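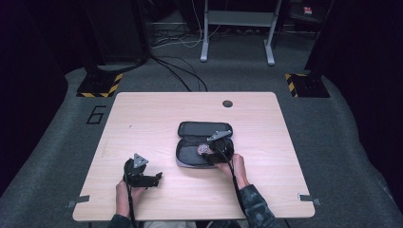
Club News: The Fall Build Is Underway

1/11/25

Well, we're off and running! The Erkirby robotics club has been back at it since September, and I finally have five minutes to write something for the newsletter (sorry to the two people who kept asking).

Our big project this term is teaching a gripper to handle small everyday stuff - getting little things in and out of a zippered case, mostly. It sounds easy until you try it. You hold one gripper in each hand, you work at the table, and every run gets recorded so the software can learn from it later. Our target is 3,000 runs before the Ballholm meet. As of this week we're at 1,858, and 727 of those came in one crazy stretch over the school break when half the club brought sleeping bags. I did 127 of them myself and my wrists would like everyone to know it.

The case lid is the part we argue over. Do you start with it open, or does opening it count as part of the task? We voted, then voted again, and for now it starts open. Zippers can wait until spring.

We're calling the software side Trumov, after a password somebody mistyped in the first week and we never fixed. If you can write a little Python and don't mind sorting through bad runs, please come sit with that group, they're short on people.

Snacks are still a dollar. Please coil your cables when you're done!

Comments (3)

jogi_fan: Is the Jõgi team going to Ballholm too? They were fast last year.

pinwheel22: My daughter came home talking about zippers for an hour, so thank you, I think

tableseven: I still say the lid should start closed.

Home | News | Projects | Join | Calendar

Contact the club | © Erkirby Robotics Club | Back to top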